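Unit 4 handout: Reading a control cabinet from the front
Course notes, Kamil Zeman

Bring these notes to the lab in room 821. We stay outside the cabinet for the whole of this unit. Opening the doors comes in Unit 6, and only after you have signed the isolation sheet.

4.1 The left door and the right door

Most two-door cabinets of this size follow the same plan. Supply and metering go on one side and the controls for the outgoing circuits go on the other. Learn the supply side first. Before you touch a control, you want to know what is coming in. 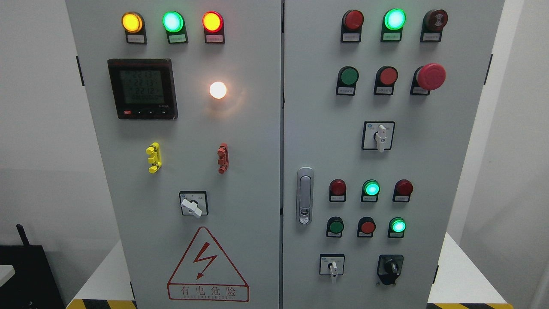
A pilot lamp reports one thing only, the condition of the circuit it is wired to. Color helps, but practice varies between builders, so read the label plate as well as the lens. On our cabinet the amber, green and red lamps run in a row across the top of the left door, each with its own white plate underneath. Copy the plates into your notebook in the original Chinese and put your translation next to them. The word list is in the back of the Papadakis reader.

A dark lamp can mean a dead circuit or a dead lamp. Never take it as proof that something is off — that is what the tester is for.

4.2 The meter

Write down every reading with its unit. If the unit is too small to read from where you stand, move closer and look again before you write anything.
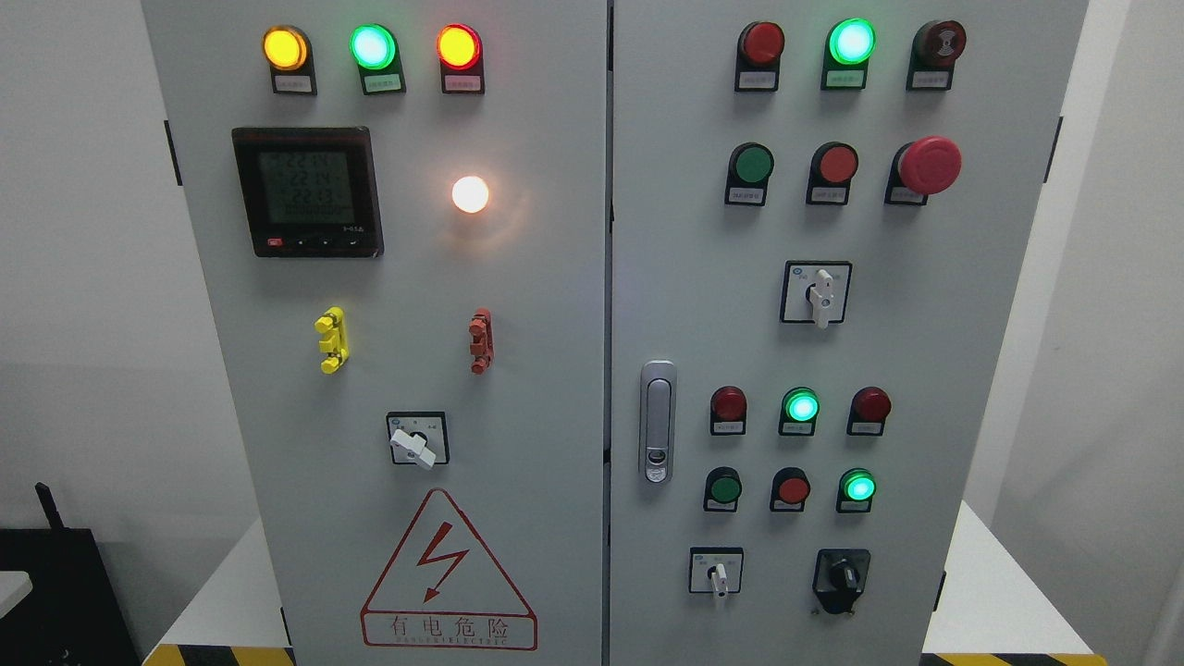 Three-phase readings should be compared with each other before they are compared with anything else. A large gap between phases is worth reporting even when each value looks fine alone. The three rows on the square meter show approximately 223, 224 and 223, a spread of one between the highest and the lowest. For the exercise, work out the average and the largest deviation from it, then give the deviation as a percentage. Show your steps.

4.3 Signs and handles
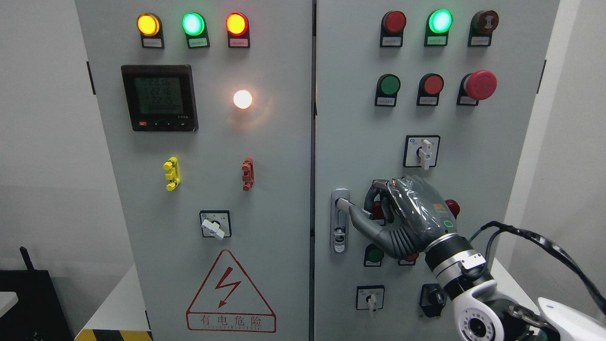 Reading time: 2 minutes

The warning triangle with the lightning bolt applies to the whole cabinet. Turning a switch on the door does not cancel it. Treat the handle as part of the safety equipment: hands off until the person in charge says so, and keep the floor inside the striping clear.

Rotary switches are read by the position of the lever against the faceplate. Draw the angle in your sketch. "Switch on" is not an acceptable entry.

4.4 Your sketch

Draw both doors on one sheet, left door first. Mark lit lamps with a filled circle and unlit ones with an open circle. Leave a margin of 12 squares for remarks. 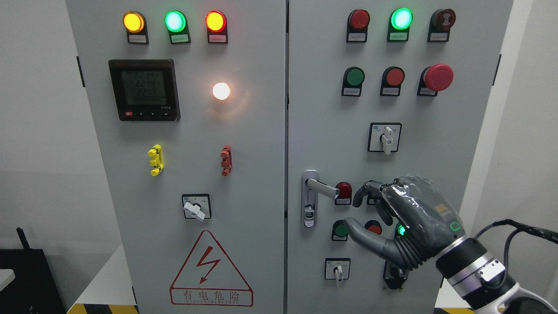

Matúš Kováčik asked whether an unlit red lamp should be drawn at all if it has nothing to report. Yes, draw it. The sketch records what is fitted as well as what is lit, and a missing lamp costs a mark.

Hand in the sketch and the meter exercise together, form 521 on top.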